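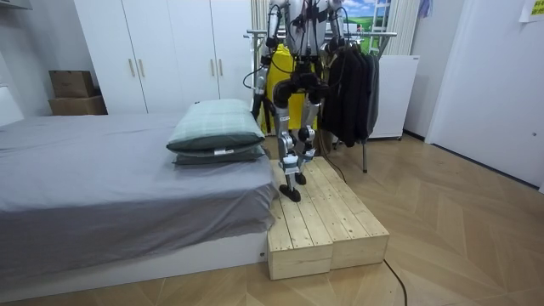 Project Report: The One-Room Wardrobe
Price Hall Design Workshop, 7/13/26

Our project started with a question we all had after moving into small rooms: how do you store a full set of clothes and still have floor left to walk on? We had 20 days and a budget of $458, and we loved every minute of it (well, maybe not the sanding).

The big piece is the Sundine step, two low pine boxes set side by side at the foot end of the bed. We left the pine unpainted because we all liked the knots and the grain. The tops are parallel planks, screwed down. Our first version in March was a single box, and it was so heavy that moving it for cleaning was a real chore. Splitting it in two was the best decision we made!

The tall white wardrobe stayed where it was. It's great for coats and bedding, but everyday shirts kept getting lost in it, so we added a clothes rack for the things that get worn all week. Then we tested hangers, 4 kinds in all, with 40 hangings each. We scored them on how well the collar kept its shape and how easily the hanger slid in through the neck.

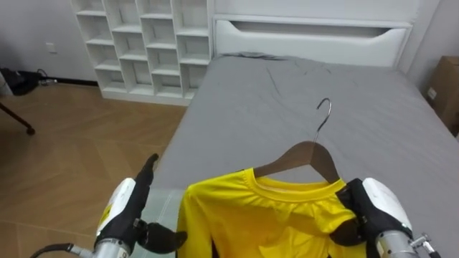
Figure 2. Yellow crew-neck shirt on a wooden hanger.

Wood won. The curved shoulder bar we called Neretti got our top score for collars, and knit shirts sat on it really nicely. The thin Grodine wire hanger took up the least space on the rack, but it left points in the shoulders of every knit we tried.

Next term we want to add a lid to one of the boxes so it can hold shoes, and we'd love to try the same layout in a room with a sloped ceiling.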